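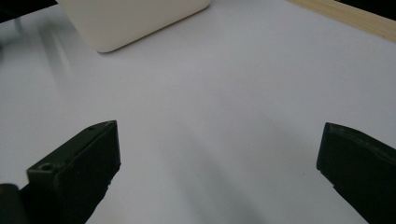 The purpose of this report is to examine how the introduction of hand-held grippers has altered the work of the packing trainers at Ulotmont, a small firm preparing automated sorting for its client Lehtinen. Trainers formerly wrote out instructions for each item. They now carry out the task themselves with the tool, so that the movements may later be taught to a machine. Much of the working day is spent on positioning: the two dark green fingers are held wide apart over the white tabletop, with nothing between them, before any item is approached. Staff described this stage as the most tiring part of the task.

Our group attended in December and reviewed 311 task sheets, of which 265 had been completed in full. The remainder had been abandoned part-way, most often where the trainer noted sore wrists or a change of instruction. The supervisor, Hae-won Oh, explained that the target for the period was 2000 sheets — a figure set before the present staff were appointed. 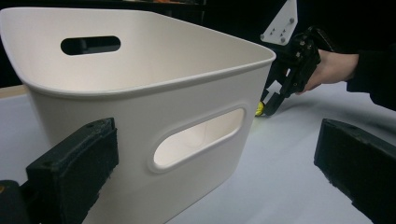

Opinions on the change were divided. Older trainers valued the written method and felt that their judgement was no longer recorded. Newer staff preferred the practical work but reported less conversation during a shift. It is recommended that Ulotmont review its target, allow trainers to alternate between tasks, and restore the comments column to the Vistex task sheet.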